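A pair of hands for the shoe shelf

In a shared workshop in Tatdale, a home robot is being taught its first job, one small cupboard at a time

The workshop stands behind the old bus depot in Tatdale and has room for five benches, a laser cutter and a kettle. Members pay 34 pounds a month. Most of them build furniture or mend bicycles. One bench belongs to the Grokix project, which wants to make a robot that can tidy a hallway.

Grokix began in November as a single arm clamped to a table. The arm came second-hand from a packaging line in Lundstead and needed a new wrist motor before it would move at all. The whole build has cost roughly 2,000 pounds so far, and the arm was the cheapest large part of it. Bearings, cable and a computer able to run the software took the rest.

The group gave up early on writing out every movement by hand. Their first program for lifting a shoe ran to 74 steps and failed when the shoe was turned a little to one side. They now show the job with hand-held grippers. A person does the work with the tools, a camera on each one records it, and the software learns from the recordings.
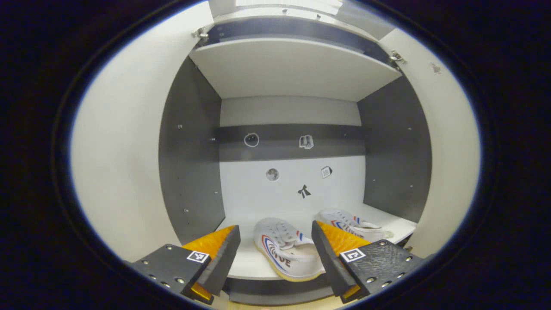 Why shoes

A box is easy to pick up. It has flat sides and it stays the same shape when squeezed. A canvas shoe bends, its laces get in the way, and the best place to hold it changes with the way it is facing. The members tried mugs and folded towels first, and found that shoes taught them more about the fingers than either.

The fingers have been changed more than any other part. The first set was hard plastic and marked whatever it held. The second was soft foam, which tore within a week. The present pads are ribbed, so that they give a little and still hold on a smooth sole. They are printed overnight on a Dvorak machine that the workshop bought from a school sale, and a spare pair is kept in a tobacco tin by the door.

Each finger also carries a square printed marker. The software uses the markers to work out how far the jaws are open, which saves fitting a sensor and one more wire. The markers have to be kept clean. A thumbprint of glue on one of them spoiled a whole evening's recordings in the spring.

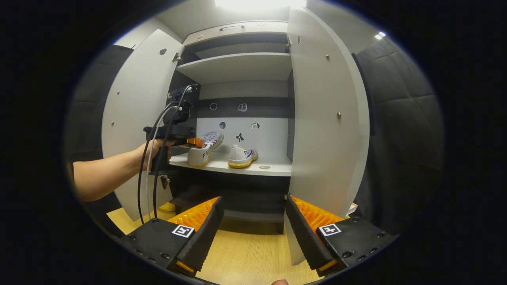

Cables are the group's main complaint. The plan is to put the power and the recording inside the tool, but the battery that would do it makes the handle too heavy for long sessions. For now the leads hang down from the top of the gripper, a black one and a thinner white one, and they pass in front of the open wardrobe door. Anyone working on that side learns to keep an elbow out. A hook on the ceiling has been suggested, and so has a belt clip. The belt clip has been made and is disliked.

A session lasts 30 minutes, after which people get tired and their movements become careless. The recordings are watched through the same night and the poor ones are thrown away. The group has found that slow, plain movements work best. Quick ones look clever on the screen and teach the arm to snatch.

What the arm can do

The arm itself is less polished than the tools. It can lift a shoe from a table and set it down again. Placing one on a shelf is harder, as the wrist has to clear the edge and the elbow tends to meet the door. The members have shortened one link of the arm and are waiting for a replacement bracket from Lundstead.

They have no plans to sell it. The drawings for the fingers are pinned up by the bench, and two other members have copied them, one for a camera stand and one for a device that holds brake cables. The Grokix bench is in use on Monday evenings, and visitors can come in as long as they sign the book and stay clear of the leads.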